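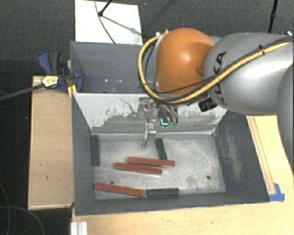 News / Storage and Handling

Stultex opens repair and exchange service for metal parts bins

19 January 2025

Stultex has opened a repair and exchange service for the metal bins used to hold small and narrow parts in workshops, stores and packing areas. The service covers grey steel bins with sloping sides, with or without a divider, and is open to new and existing customers from today.

Bins of this type stay in use for years. Parts are put in, taken out and pushed about, and the paint suffers first. The floor goes pale and cloudy. Dividers lose their paint in ragged patches and pick up thin scratches, and scuffs build up on the side walls. Most of these bins are still sound, and until now customers who asked Stultex about them were usually sold a replacement.

Under the new service, customers can send in worn bins and have the same ones back, or exchange them for bins that have already been repaired. Repair costs £45 a bin, including collection and return within our normal delivery area. Exchange is priced by size and a quote is given before anything is collected.

"People kept asking if we could just do something about the floor," said Bianka Tóth, who runs the bin workshop at Stultex. "They liked the bins they had. They knew what fitted in them, and the bins sat properly on their benches. A new one in a slightly different size meant moving everything else."

Each bin is emptied, cleaned and checked for bent walls, cracked joins and sharp edges. Dents are pressed out where the metal allows. Old paint is taken off the areas being treated and the bin is repainted in grey. Customers can choose to have the floor left as bare metal, which many prefer for long bars and rods that would soon mark fresh paint. Holes in the floor are left as they are unless the customer asks for them to be closed.

Dividers are treated separately. A slanted divider takes a good deal of wear along its face, and Stultex will straighten it, repaint it or fit a new one at the same angle. Customers who no longer need a divider can have it removed. Please say so on the order form, as it is not possible to refit the old one afterwards.

A trial began in November with two customers. Jarkico, which stores cut bars and trim pieces in open bins, sent in 75 bins over the course of the trial. Statamar sent a smaller number from its packing area, most of them with dividers. In all, 279 bins passed through the workshop before the service opened, including stock returned from Stultex's own stores. Eight were judged too badly bent to repair and were scrapped with the owners' agreement.

The trial led to some changes. Bins were first sent back stacked inside one another with paper between them, and the new paint was marked on the way. They now travel with a card sleeve over each rim. The paperwork has also been cut to a single sheet, and each bin carries a tag with its customer's name and shelf position so that it can go straight back where it came from.

The service will take bins up to 60 centimetres long. Larger bins can be looked at on request, though they may take longer. Plastic bins and wire baskets are not covered. Bins that have held oil, solvent or food should be declared when booking, and all bins must be empty on collection. Any parts found inside will be bagged and returned with the order.

Stultex has also added a new bin to its range, sold under the name Simon. It has the same sloping sides as the earlier bins and will stand beside them on the same shelf. The divider lifts out without tools, so the floor can be swept or wiped down. Simon bins can be repaired under the new service on the same terms.

"We would still sooner mend an old one if it's worth mending," said Tóth. "Bring us one and we'll tell you."

Bookings can be made through the Stultex sales office or with a delivery driver. Customers sending bins for the first time are asked to begin with a small batch so that the finish can be agreed.

Notes to editors

Stultex makes and supplies metal bins, trays and shelving for workshops and stores. Jarkico and Statamar took part in the trial as paying customers.

Press contact: Bianka Tóth, Stultex bin workshop

ENDS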